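Prondus Snack Table

README for the Prondus tabletop set, release 14

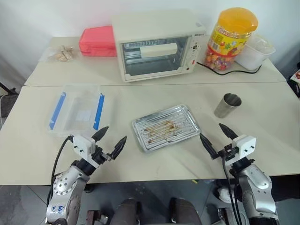
Oven on the far table with the candy jar to its right; baking tray and open storage box on the near table.

Prondus is a set of pictures of ordinary snack and baking things on tables: a toaster oven, trays, jars, boxes and bags of dry food. It was put together for people who need pictures of small kitchen goods in everyday arrangements. The release has 198 pictures in 13 folders, one folder per arrangement.

What is in the set

The toaster oven is cream-colored with a dark glass door and dials on the right. It stays on the far table in every folder. The baking tray is silver metal with a ribbed bottom. Depending on the folder it is on the near table or in the oven.

Containers vary more. The candy jar is clear plastic with an orange screw-on lid and holds small wrapped candies in mixed colors. The storage box is clear with two blue latches and is labeled "latch box" in the lists whether it is open or closed. There is also a red-pink box with a rounded lid, and a white container with a translucent lid that goes by "white tub."

Dry food in a clear bag is labeled "bagged food." We did not split this into crackers and biscuits. Labelers disagreed too often in the Grendetti folders, and the older labels were merged in February.

Layout

Each folder has a list of the objects on the tables and a short text file with notes. Folder names start with the site, either Dikville or Goossens, followed by a number. Numbers are not in order of date.

Known problems

Clear lids are sometimes missing from the lists. The oven door reflects the room in some 100 pictures, and what is behind the glass may be hard to label. Power cords are not labeled at all.

Changes

6 Apr 2021: "tray" and "pan" are now separate labels. Two duplicate lists removed from Goossens.

Contact

Nathalie Bakker keeps the label lists. Please give the folder name and the picture number when reporting a mistake.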